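Home | Opinion | Health | Local | Letters | Subscribe

21/06/2021
By Tayla Bolger

The new wisdom in clinics and care homes is that a tidy drug drawer is a safe drug drawer. I have my doubts. Hawthorne, the residential home where my aunt lives, swapped its old wall cupboard for drawer cabinets last November, and the letter to families promised "full visibility of stock." The bill was $687, before anyone had bought a single divider to go inside.

I have nothing against drawers. I have a good deal against the idea that buying furniture counts as having a system.
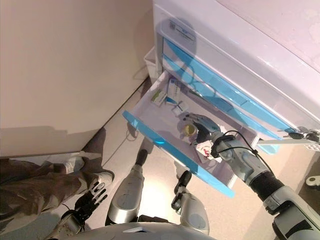

A shallow tray holds a few packages nicely. It also lets them wander. Each time a drawer is pulled, whatever is small and light shifts a little, and the tall carton that somebody stood up with care now has a neighbor lying at an angle. Come back after 3 shifts and the layout on the inventory sheet is a work of history. Mahsa Esfahani, who ran the medication room at Lolstead for years, told me she threw out the sheet and put in cardboard partitions cut from shipping boxes. They cost her an afternoon.

Then there is the label business. Rurthorpe has put codes on roughly 100 drawers and cupboards across its buildings, and the manager is proud of it. Fine. What does the code know about the packet that was put back in the wrong place?

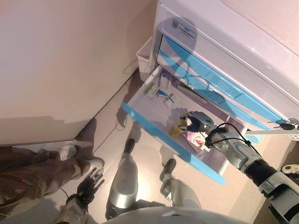
Locks get the same easy praise. I am told a locking cabinet settles the question of who can get at the medicine, and on paper it does. But a lock with the keys hanging in it, beside an open drawer, is doing what most locks do during a working day, and I'd like the policy to be written for that hour as well as for midnight. Who takes the keys out? When? Hawthorne's medication policy runs to 204 lines and I couldn't find an answer in any of them.

My aunt's evening tablets have been right every time I've checked. I give the credit to Erick Rotich on the late shift, who reads each box twice before he opens it, and he did that with the old cupboard too.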